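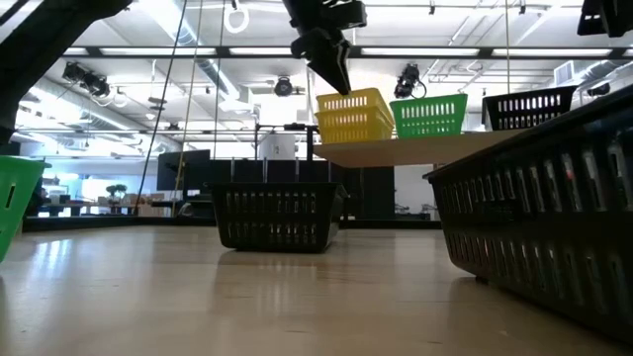

Slotted baskets: yellow, green and black.

Forums > Food Storage > Root Cellars and Dry Storage > Onions in plastic baskets, neck rot by midwinter

dry_stack
I want to settle the container question before the next crop goes in. I have been storing yellow globe onions in rectangular plastic baskets with slotted sides. The alternatives I have used are mesh bags and shallow wood flats. Baskets are the easiest to wash and the easiest to carry, but last winter the losses were worse in the baskets than in the bags, and most of it was neck rot.

Conditions: unheated back room in Nolville, north wall, no window. The onions were cured on a screen in the barn until the necks felt tight, topped, and moved inside. Baskets were filled to the rim and stacked. Bags hung from a rail on the same wall. Same variety, same bed. First soft bulbs showed up in week 13 and they were all in the lower part of the baskets.

My reading is that side slots don't do much for the middle of the basket and the onions there sit in their own moisture. Is that right, or am I blaming the container for a curing problem?

hillrow
Curing problem. Neck rot gets in through the neck while it is still green or when the tops are cut too early. You see it later because it takes weeks to work down through the scales. By the time an onion is soft at the neck in storage, the infection is old. The basket didn't cause it.

Cut one that looks sound from the same lot. If there is a gray or brown water-soaked layer under the neck, the lot went in infected and any container would have given you the same thing.

dry_stack
Then why were the bags cleaner? Same bed, same barn, same day in.

hillrow
Did you fill the bags first or the baskets first? People fill the bags with the good ones.

dry_stack
Bags first. I did not sort on purpose, but I take the point.

Floarea Anghel
I don't agree that the container is irrelevant. Infection comes from the field, yes. How fast it moves, and whether it moves to the neighbors, depends on humidity at the surface of the bulb. In a hanging bag every bulb is within a hand's width of open air. In a deep basket the bulbs in the center are not. Onions give off moisture and a little heat the whole time they are in store, and if the air between them doesn't move, the humidity there will be higher than whatever your wall gauge says.

Put a sensor in the middle of a full basket and another on the shelf next to it. I did this with two cheap Hoekstra units one winter. The one in the basket read higher every time I looked, and the gap was widest after a cold night when the room warmed up in the morning. That is when you get condensation on the skins.

I store in baskets anyway. I fill them to half depth and I don't nest or stack them when they are full.

pantryfloor
Half depth means twice the shelf. Most of us don't have twice the shelf.

Floarea Anghel
Then store fewer onions or eat the thick-necked ones first. The thick necks should never go into long storage in any case.

tmarsh_nolan
A few notes on the baskets themselves, from having used too many kinds.

Slot direction matters less than the open bottom. If the base is solid or nearly solid, the bottom layer sits on plastic and any drip stays there. Look for openings in the base as well as the sides, and raise the basket on slats. Setting it flat on a shelf board closes the base off again.

Baskets that taper so they nest when empty will also sink into each other when full unless there is a stop or a rim for the upper one to rest on. With most of the cheap ones the upper basket comes down on the onions. That bruises the top layer and blocks the slots on the lower one. If you have to stack, put slats across the rim.

Color makes no difference to storage. I use color for the order of use and nothing more.

dry_stack
The bases on mine are slotted but they stood directly on the boards. That may be part of it. The stacked ones had the upper basket resting on bulbs in at least a few places.

lowbench
Wood flats. Bare wood takes up some moisture and gives it back later, which evens things out. Plastic takes up none. I have seen water on the inside of a plastic basket in January and never once on the inside of a flat.

hillrow
Bare wood also holds spores from year to year and you can't wash it properly. If you had neck rot in a flat last winter, you have it in the flat this winter. Plastic can be scrubbed and rinsed with diluted bleach and left in the sun.

lowbench
I brush mine out and leave them outside over the summer. No carryover that I can identify.

hillrow
You wouldn't be able to identify it. You would put it down to a wet August.

lowbench
Then you can't identify it either.

pantryfloor
Can we get back to airflow? I have a small Neltance fan on a timer, blowing along the wall under the shelf. It runs for 2 hours after midnight when the outside air coming in is coldest. Since I put it in I have had some shriveling but very little rot. Everything is in slotted baskets, filled to the top.

Floarea Anghel
Under the shelf, so the air comes up through the shelf? Is the shelf slatted?

pantryfloor
Wire shelf. The air goes up through the bases.

Floarea Anghel
That explains it. With a wire shelf you have air moving vertically through the stack. With a solid board and a fan the air goes around the baskets and the middle hardly notices. I would not expect dry_stack to get your result on boards.

The shriveling suggests you could run it less. Try it only on dry nights. Pulling in foggy air does no good at all.

tmarsh_nolan
Agree on the wire shelf. One caution: don't run a fan when the incoming air is warmer than the onions. Warm damp air over cold bulbs wets them. On a mild day in midwinter the right thing is to leave the fan off and keep the door shut.

dry_stack
Useful. I can swap the boards for slats without rebuilding the rack. Temperature next. The room runs cool but not cold, and it swings. I had assumed cool was good enough.

hillrow
Cool but not cold is the worst range for sprouting. Onions keep dormant when they are just above freezing, and they also keep fairly well at ordinary room warmth if it is dry. In between they sprout. Every spring people post pictures of green shoots from a "cool basement" and ask what they did wrong.

What variety is it? If it is a sweet type, none of this applies and you should have eaten them by Thanksgiving.

dry_stack
Hokia. Sold as a keeper. The skins are tight and the bulbs are hard at harvest.

tmarsh_nolan
I grew that one for four years. It keeps well but the necks are slow to close, slower than the catalog lets on. It wants a longer cure than you would give a normal keeper. I stop judging by date and pinch the neck. If the layers slide against each other between finger and thumb, it isn't done. I also leave a longer stub when topping. Cutting close to the shoulder opens the path you are trying to close.

dry_stack
I was cutting close so they would pack better in the baskets. I also topped them all the same day.

hillrow
There it is.

Floarea Anghel
It is part of it. He also had them packed to the rim, on boards, with another basket sitting on them. I would change the lot and not argue over which one did it.

lowbench
If he changes everything at once he won't learn anything about the baskets, and that was the question.

Floarea Anghel
Fair. Then split the lot. Mix the bulbs first so the bags don't get the good ones. Same cure and same topping for all of them. Half-full baskets on slats, full baskets on slats, bags on the rail. Weigh each at the start and again when you go through them. Weight loss tells you about drying, and the culls tell you about rot. Keep the two figures separate because they pull in opposite directions.

pantryfloor
Go through them on a schedule too. One soft onion in the middle of a full basket will take the ones touching it, and you won't smell it until it has. Tipping a basket out onto a table takes a few minutes. Bags are worse for this, you have to feel through the mesh.

dry_stack
Plan for this year: longer cure, pinch test, longer stub, nothing thick-necked past fall. Mixed lot split as described above. Slats instead of boards, 2 inches of clearance underneath. No fan for now, so there is one less thing changing. I will weigh in at the start and check every other week.

One open question. Does garlic belong on the same rack? I have a smaller amount and would like to use the leftover baskets.

tmarsh_nolan
Garlic is fine next to onions, same dry air. Keep it out of the cold range if you don't want it to sprout when it warms up. No potatoes anywhere near either of them. Potatoes need damp air, and you will lose one crop or the other.

lowbench
Put the garlic in a flat.

hillrow
Put it in whatever has been washed.

dry_stack
Garlic goes in a washed basket, single layer. I will post weights in April if there is anything left to weigh.

Contact us | Forum rules | Copyright Root Cellars and Dry Storage board and its posters | Back to top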